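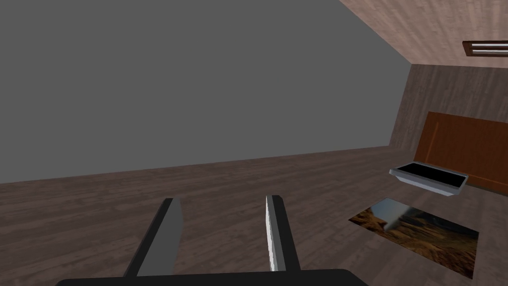

Wrist view in the sim, fingers open, tray and desert mat over on the right

Topic: Wrist camera episodes, what should our house rules be?

paltix_owl
Right, I'm putting together a one-page set of rules for recording simulated episodes and I'm far too excited about it, so please come and pick holes! We've got 243 episodes from the Herura room and every one of them was recorded by somebody with their own idea of what "start" means. My draft so far:

Start with the gripper open and nothing in it.
Leave the view exactly as the wrist gives it, tilt and all. No straightening afterwards.
Write the task line before you record, in plain words a stranger would follow.
If you change the room, change the room name.
Keep the failed tries, in their own folder.

The picture is the sort of opening view I mean. Thoughts?

dormer73
Love this. Rule 2 is the one I'd fight for. I lost most of March to a batch where someone had "helpfully" levelled the horizon on half the clips, and the arm poses no longer matched what the camera was showing. If the wrist is at an angle, the floor should be at an angle.

kettlewick
I'm with you on most of it but not rule 2, or not as written. Look at how much of that view is plain grey wall. The tray and the mat are squeezed over to the right. Keep the tilt by all means, but I'd add that the start pose should have the work somewhere near the middle.

paltix_owl
Ooh, but then every episode begins with the answer already in front of the camera. I want some where it has to look about a bit!

kettlewick
Some, yes. Pick a share and write it down. At the moment it's left to whoever is driving.

bracken_lo
We settled on 10 in every hundred with an awkward start at Stosent and it's worked nicely for us. Small enough that you can check each one by eye, which is great fun with a cup of tea.

Also, please add a rule about names for things. Is the flat thing with the rocks a mat, a picture or a poster? I've seen all three in one folder. Same for the orange panel behind the tray. I'd say door, my colleague would say cupboard. Choose a word, put it in a list, and make people use the list.

dormer73
Yes to the list!! We use the Bartoš sheet for that, 181 words and growing. It looks like overkill until you try searching for every episode with a tray in it and half of them say "bin".

halfpint_servo
Mild disagreement on keeping the failed tries. If the simulator itself went wrong (objects sinking through the floor, that kind of thing) I'd bin those straight away. A dropped object is a proper failure and well worth having. A physics glitch teaches the arm rubbish.

paltix_owl
Good point, and I'd missed it. So rule 5 becomes: keep the failed tries, throw out the broken sims, and write a line saying which it was.

bracken_lo
Who decides which it was, though? The driver always thinks it was the sim :)

halfpint_servo
Ha, fair. Have 2 people look, and neither of them the driver.

kettlewick
That's going to slow things down a lot on a busy day. I'd only do it when the driver wants to throw one away. Anything they're keeping can go straight in.

paltix_owl
Happy with that. I'll write up the new version on Monday with the share of awkward starts as its own rule and the word list stuck on the back. kettlewick, I'm still not sold on centring the rest, so I'll leave that one marked as open and we can argue about it properly once people have tried both.

kettlewick
Deal. Bring the grey wall, I'll bring my complaints.

dormer73
Can you put the word list in a plain text file this time? The last one was a scan.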